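Brinus gets a busy Monday

Quick bit of news from our end of the Nillcombe building, for those of you who keep asking what we've been up to since February. We've finally started collecting examples for Brinus in the simulator, and I'm rather chuffed about it!

Brinus is our tidying model, if you're new to this. It learns by copying, so before it can do anything at all somebody has to sit down and do the job by hand, over and over, while Flodik records every joint of both arms. Flodik is our own recording tool (the name was a typo that stuck, sorry). On Monday we got it talking to the simulated table at last, and by teatime we had almost 100 runs saved.

I had the controls for most of the morning and I can tell you it's harder than it looks. You've got two arms to think about, you've got no feeling in your fingers, and your own elbows keep wanting to join in. My first 9 attempts went straight in the bin. After that I got the hang of going slowly, and the replays started to look like something you might want a robot to copy. 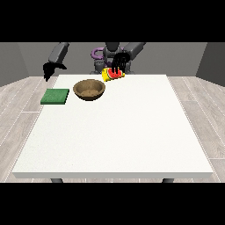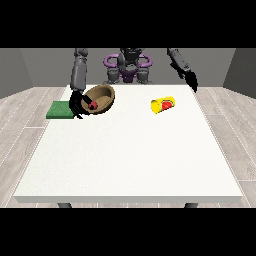
Two moments from the simulator: a slice of watermelon in the gripper in the first, a brown bowl held at a tilt in the second.

We keep the runs short on purpose. Each one has a written instruction to go with it, just a plain sentence, and I've been trying to word them the way a normal person would ask for something over breakfast. Böttcher, who are lending us the computing time, wanted every sentence to follow the same pattern. We had a good long natter about that and settled on three wordings per task – one tidy one for them and two scruffier ones from us.

The other thing we argued over was mistakes. My feeling is that a fumble followed by a decent recovery is worth keeping, as the model is bound to fumble too and ought to have seen a way out of it. So those now get their own tag in Flodik, and we can leave them in or take them out when we train. The runs where I simply gave up and put the kettle on don't count, sadly.

Next up is a first round of training with what we've got, then back to the controls for the tasks that come out worst. I'm also hoping to get a couple more people from upstairs to have a go, because at the moment Brinus is mostly going to learn my bad habits (I do everything from the left). If you work in the building and have a spare hour, come and find me – there's cake, and the chair is comfy.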